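Home About Archive Reading List Contact

My Favorite Holiday Is One Most People Have Never Heard Of

Happy Founders' Supper, everybody! If you grew up in Gevano, you already know. If you didn't, pull up a chair, because I have been looking forward to writing this post since the leaves came down.

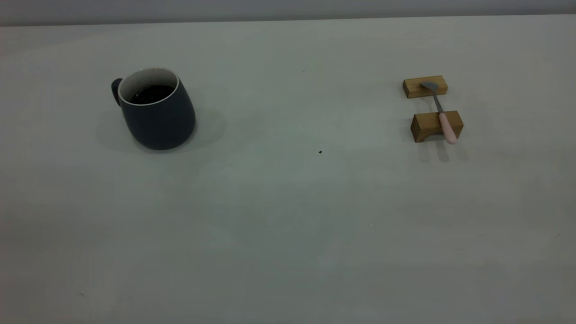
What we're celebrating

Founders' Supper falls on the second Thursday in December, and it marks the night the mill families of Gevano sat down together after the flood. The river had come up in the fall and taken the lower street, the footbridge and most of what people had put by for winter. The families who lived up the hill had food. The families who lived down by the water had very little. So the hill families carried their tables down to the Lefèvre mill, which was the only big building still standing with a dry floor, and everybody ate there.

It was one meal. The town was small then, and the mill ledger from that week lists 189 people fed. I have seen the page! It's in the glass case at the library, right by the door, and the handwriting is gorgeous. There are columns for bread, beans, salt pork and apples, and then in the margin somebody wrote "and pie, not counted." I think about that margin a lot.

The next year they did it again, even though the lower street had been rebuilt and there was no need to. That's the part that gets me. The first supper was an emergency. The second one was a choice, and I'd argue the second one is the real start of the holiday.

What I got wrong for years

When I was a kid, the version we heard in school was very simple. Flood, kindness, supper, the end. We made paper tables out of brown construction paper and glued macaroni on them for the food.

A few winters ago I started reading the old town papers on microfilm, mostly to settle an argument with my cousin about what year the footbridge was put back. (I lost.) And I found out the story is a good deal more complicated. There were two whole weeks between the flood and the supper. For those two weeks, the families on the lower street were sleeping in barns and in the schoolhouse, and the town meeting couldn't agree on who should pay for anything. There were letters in the paper, and some of them are hard to read. One man wrote that people who built beside a river should expect to get wet.

The mill workers were the ones who pushed it along. A lot of them had come over only a few years before, and plenty of people in town weren't sure they counted as Gevano people at all. They opened the mill floor without asking the owners. The tables came down the hill after that.

I love the holiday more now that I know this. I was worried I wouldn't! But a town that dragged its feet for two weeks and then did the right thing feels like a place where actual people lived, and the names of the folks who opened that door deserve to be read out loud along with everyone else's. As of last year, they are. The reading takes place before grace, and it takes a good long while, and the little kids get wiggly, and I wouldn't trade a minute of it.

How the supper works today

The old mill burned long ago, so these days it's held in the Andent Street hall with overflow in the church basement next door. Last year the kitchen plated 1,472 meals, which still amazes me, given that the whole town is only roughly 2,000 people. Folks drive home for it. My aunt comes in from three states away and she doesn't do that for Christmas.

There are a few customs that stay the same every year:

You bring your own chair. The original families did, and it means the hall is full of kitchen chairs, camp chairs, piano benches and at least one church pew that comes in on somebody's trailer.

You don't sit with the people you came with. You draw a table number at the door from a flour tin. As a shy teenager I dreaded this. As a grown-up I think it's the best idea anyone in this town ever had - I've met neighbors from my own block that way.

The menu is beans, brown bread, ham or baked squash, and stewed apples. There's always a push to add something fancier and it always fails.

Pie isn't counted. You can count anything else you like in that hall, but if you're caught counting pies you have to go wash dishes. I've done my time at that sink.

At the end, the lights go down and everyone walks to the river with a lantern. There are no speeches down there. People stand on the bank for a bit, then somebody starts to sing, and then you go home with cold feet.

Keeping it if you've moved away

I lived out of state for 4 years and I missed the supper every one of them, and I was pretty mopey about it. By the last year I had figured out that you can do a decent job of it on your own. I cooked a big pot of beans, knocked on the doors in my hallway and asked people to bring a chair. Six came! Two of them had never spoken to each other, and they lived across the hall. I read the ledger page from a photocopy, and we took a flashlight down to a drainage ditch behind the parking lot. It was a terrible ditch. We sang anyway.

So if you're far from home this month, try it. The beans are forgiving. Soak them overnight, add an onion, molasses, dry mustard and more salt than you think, and leave them in a low oven all day. The apples are just apples, butter and a little water in a covered pan.

A couple of things to read

The library has put together a booklet called Pulteo, after the old name for the lower street, and it includes the letters from the paper, the mean ones too. It's free at the front desk. I'd start with the section on the schoolhouse, then go back and read the town meeting minutes, and you'll see how much was going on underneath the short polite sentences.

I'm also slowly typing up the margin notes from the mill ledger, and I'm up to the apples. If your family has anything from those years - a recipe card, a receipt, a story that your grandmother told one way and your great-uncle told another - please leave it in the comments. I'd especially love to hear from anybody whose people were in the schoolhouse.

Doors open at five. Bring a chair!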